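Tuesday, kitchen table, Prenach room

Started late, had to clear yesterday's stuff off first. Wiped the white top twice, the second time with plain water because the spray leaves a film and everything slides on it. Give it 10 minutes to dry before putting pieces out.

Kitchen set is out of crate 4. Crate label still says Maria, that's the old label, contents are the Plirkura kitchen stuff now. Needs a new sticker. Bubble wrap went back in the crate, don't toss it.

Layout for today, kept loose:
plate at the back, by itself, orange slice near its lower left edge
colander on the left
pans far left
strawberry and banana toward the front
toaster oven on the right, door facing in to the table

The plate is a pain. Pale lavender on a white top, under the overhead lights I lose the rim completely when I'm tired. Side lamp on helps a bit. Would like a darker plate from Lūse next order, or just a placemat under this one. Tried a sheet of gray paper, it curled up, took it off again.

The mounting holes in the top: still open. Small crumbs go down there. Tape shows and peels, plugs would be better – measure the holes first, I ordered the wrong size last time.

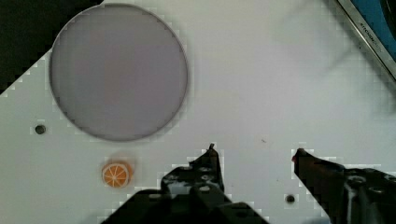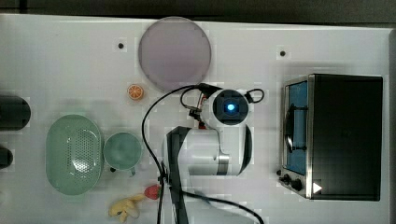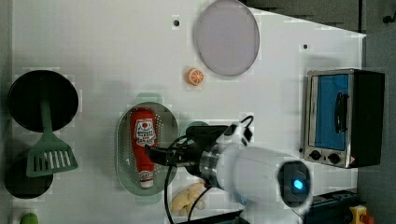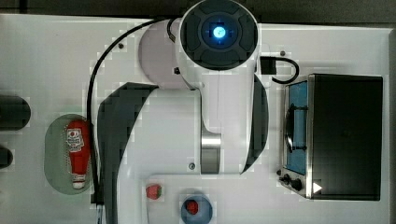
Kitchen table, Tuesday. Plate and orange slice in the first three, ketchup on the colander piece in the last two.

Ketchup: bottle lies along the long way of the green oval piece, cap toward the front. Laid crosswise it rocks on the rim and rolls off, had that happen in the morning. Lengthwise from now on unless there's a reason.

Naming. I keep writing colander, the list says tray, somebody's older sheet says plate. It has holes in it. Calling it colander everywhere from here on, will fix the list when I get to it. Same mess with the pans (pan / pot / skillet). Pick one please.

Green cup and green colander are nearly the same mint, fine on the table but in the crate they vanish against each other. Pack the cup on the strawberry side.

Strawberries: one on the table, one for the blue bowl. They look alike so whoever resets, doesn't matter which goes where. Banana has a seam starting to go at one tip, needs a stitch, not glue. Glue went stiff on the last one.

Spatula ended up lying across the pans. OK there, long handle is easy to grab, but it hides the lower pan. If you need the pans clear put it somewhere else.

Oven. Knobs are at the front end of the door side, keep them reachable. It's not plugged in, leave it that way. Door glass has fingerprints again, wipe with the dry cloth only. Shelf it lives on is 380 mm deep and it only goes on lenghtwise, so lift it, don't shove.

Packing list has 17 lines, two of them are for things we don't own anymore. Cross out.

To do
new crate sticker
hole plugs, measure first
ask Lūse about plate colors
stitch banana
fix teh list (colander!!)

Leaving everything set up overnight, lamp off. Please don't put coffee on it.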